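Oven task stop, October 2022: questions we keep getting

Put together by Rūta Vaher for everyone at Redcombe and the Kenus side. Quick answers, fuller report comes later. If yours isn't here, ask Gediminas.

What happened?

Arm was on the toaster oven task, the one with the door open and the foam piece going in and out over the rack. On the way out the wrist stopped following its commands. Joint 4 lagged, the controller kept pushing, fingers pressed down on the rack harder than they ever should. Force limit tripped late. Arm froze inside the oven with the fingers shut.

Was anyone hurt?

No. Līga Krūmiņa was at the desk, outside the line. She hit the stop after the arm had already faulted.

Was the oven on?

No. We never run this task with heat. Unplugged before the session starts, that's step one on the sheet and it was done.

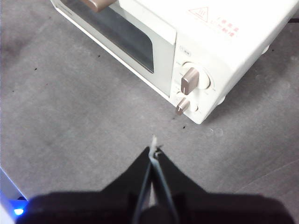

Why did the force limit trip late?

Wrong value in the config. Limit on the wrist was supposed to be 100, file said 500. It got raised in September for a different job (the drawer pulls) and never put back. So the check was working, it was just checking against the wrong number.

Who changed it?

Doesn't matter much and we're not chasing it. The file had no history on it, which is the real problem. It does now.

And the joint lag, what caused that?

Not fully sure yet. Best guess is the connector at the wrist backing out a little each time the arm reaches down and twists. Normunds Kļaviņa reseated it and the lag went away on the bench. Could be a coincidence. The old connector is in a bag on his desk, please dont tidy it.

Can I free the arm by hand if it stops inside the oven?

Not with power on. Ever. Order is:

Stop button in.
Arm power off at the box. Wait for the arm light to go out.
One person holds the forearm, it will sag when the brakes let go.
Second person releases the brakes and you lift straight up and out, clear of the rack.
Leave the door down the whole time. Don't try to close it past the arm.

Two people. If you're alone, leave it where it is and call.
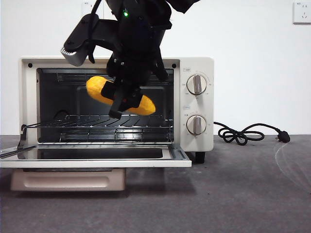 Do the fingers open when power is cut?

No, they stay shut on whatever they have. Same as before. If you need the foam piece back, use the release screw once the arm is out and parked. Don't yank it, the foam tears and then we get crumbs in everything.

Is the rack damaged?

Slightly bowed on the first one, so it was swapped for a spare. Check that the rack slides freely before you start. If it catches, stop and say so.

Did the arm itself get damaged?

Finger pads replaced. Gearbox at joint 4 sounds fine, Arkent wants to look at it anyway at the next service. Until then keep speed on the low setting for anything that goes inside the oven.

Are the earlier runs any good?

Mostly. There's up to 4000 on the server from this setup and the lag only shows in the last batch. Ieva Kļaviņa is going through the joint logs and marking bad ones. Don't use anything from after the config change until she's done. The drawer runs are OK.

Why didn't the Kuusk monitor catch it?

It watches position error averaged over a window and the window was too long. By the time the average moved the arm had faulted by itself. Window has been cut down. You'll get more false stops for a while, sorry. Log them, don't just clear them.

Can I turn the monitor off if it keeps stopping me?

No.

What do I check before a run now?

Oven unplugged, cord clear of where the arm goes. Door all the way down. Wrist connector pushed in and the clip closed, tug it lightly. Force limit reads 100 on screen, read the actual number and dont trust the green tick. Stop button tested. Initial the sheet.

When do normal speeds come back?

After Arkent has looked at the gearbox and Ieva has finished with the logs. No date for either one yet. Gediminas Pētersons will send a note to teh list, and until you see that note it's low speed.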